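Metal Detecting a Former Farmstead: Comparing Two Search Patterns
Final report, Local History Methods
Annelore Kettler
Wednesday, June 10, 2020

1. Background

The Kirncombe farmstead was lived in until the house burned, and the land has been hay field ever since. The owner let me search the lower part of it with a metal detector for this project. My question was simple: does walking a field in one direction find as much as walking it in a grid, and is the grid worth the extra time?

Most hobby guides say to grid a site. I did not find one that gave numbers for it.

2. Site and equipment

I marked off 600 square yards with string and tent stakes, on the side of the field nearest the old lane. The house foundation was left out because the iron there drowned out everything else. The detector was a used Jorkov with the standard coil. I kept the sensitivity at the same setting the whole time and did not notch out any targets.

The plot was split into two halves. On the Notmont side (named for the hill it faces) I walked parallel lanes going north and south. On the road side I walked the same kind of lanes and then walked them again east and west. I used a hand trowel and a pinpointer, and every hole was filled and the sod stepped back down.

3. Recording

Each signal got a line in the notebook with the lane, the tone and a guess at what it was before digging. Finds went into bags by lane. They were rinsed in plain water, except for coins, which I left alone until I had read more about cleaning. Rubbing a coin that has been in the ground can scratch it, and I did not want to ruin a date.

The finds were then sorted into five groups: coins, buttons and buckles, tools and hardware, ammunition, and scrap.
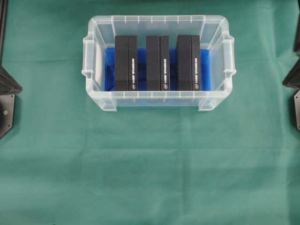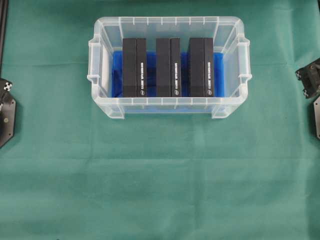

Storage box on the green cloth, two views.

4. Results

The detector gave 1323 signals in all. That was far more than I planned for, and I had to stop digging the low iron tones after the first weekend. From then on I dug only the middle and high tones on both halves, so the comparison below leaves iron out.

The grid half gave more good targets than the one-way half, but most of the gap was small items on edge: a thimble, a harness rivet, two shell casings. Both halves gave wheat cents. The oldest coin was an Indian Head cent from the one-way half, too worn to read the last digit of the date. Scrap was the largest group on both sides, mainly fence staples and pieces of roofing.

The second pass took nearly as long as the first — longer in the corner by the lane, where the ground is stony.

5. Problems

The two halves were not really equal. The road side had more traffic when the farm was in use, and that alone could explain some of the difference. It also rained between the two halves of the work, and the detector seemed to reach deeper in damp soil. A better test would cross both halves and compare the first pass with the second on the same ground.

My tone guesses were poor at the start. Pull tabs fooled me again and again.

6. Conclusion

The second direction did turn up things the first one missed. For a small plot I would do it again. For a whole field I would walk one way first and then grid only the spots where good signals came close together.

Thanks to the Oyewole family for the use of their land. The finds go back to them at the end of June, along with a copy of the notebook.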